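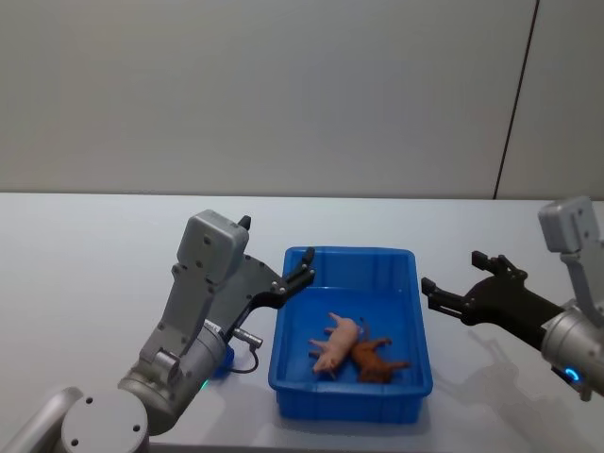 Two arms, one blue bin, two toy animals. Grippers empty, ready for the next demonstration.

Workshop tips: teaching a picking task by remote control

These tips are for people who already have their leader handles connected and can move both arms. I wrote the first version in September for the new operators at Fosum, and Bjarke Kragh corrected it where I was too strict. The task is simple: take the small figurines out of a bin and put them on the table.

Before you start

Clean the table. A pen or a screw left near the bin will be in every recording, and later the arm may behave strangely when it is gone.

Choose a bin with one strong color. We had a transparent one at first and the figurines were hard to see through the remote view. Blue is good with pink and brown toys. It is less good if your gripper pads are blue also.

Fix the bin with a little mounting putty under each corner. If you push the rim by accident, the bin stays. Press the putty flat, or the bin will rock.

Look at the cables. Move each arm slowly to its farthest position and see that the cable loop does not catch on a joint. Do this again after lunch.

Starting position

Both grippers should be open and close to the bin, with a free way to the figurines. Small differences between one start and the next are welcome. Large differences are better kept for a separate set, with its own folder.

Put your elbows on the desk before you take the handles. When the elbows are in the air the hands begin to shake after some minutes, and you will see this shaking in the movement of the arm.

Picking up the animals

Take the top one first. When two figurines lie one over the other, do not try to pull out the lower one. It turns, and then you have both under the rim.

Grip the body, not the legs. Thin legs slide between the fingers. With the pig we go from above and close over the belly. If the animal lies on its side, turn the wrist first and go down after. Doing both together looks elegant but it is difficult to repeat.

Close the gripper until it holds and then stop. Squeezing more does not help, and the soft pads wear out. We order ours from Brastier, and one pair lasted 500 picks before the edges became round.

Use only one arm inside the bin at a time. The other one waits outside, near the rim. If you are right-handed you will want to do everything with the right arm. Please change arms every 7 recordings. I keep a paper list next to the keyboard for this.

If it goes wrong

A missed grip is not a reason to stop. Open, go up a little, try again, and keep the recording. After 3 missed grips, stop and mark it as failed.

If you bump the bin hard, stop immediately and check the putty.

Do not reach in with your hand while the arms are active, also not "only quickly". Press pause, wait for the tone, then arrange the toys.

Mixing the positions

Drop the figurines into the bin from a small height and leave them as they fall. People who place them by hand always make the same nice arrangement, without noticing. Bjarke shakes them in a coffee cup first. I find this noisy, but his sets are more varied than mine.

Keeping notes

Write the name of the operator, the arm used and anything unusual. One short line is enough. Our folder called Nement has 3,287 recordings now, and the ones without notes are those I must watch again on Saturday.

Wipe the gripper pads with a dry cloth at the end of the day, and park the arms before you switch off the power.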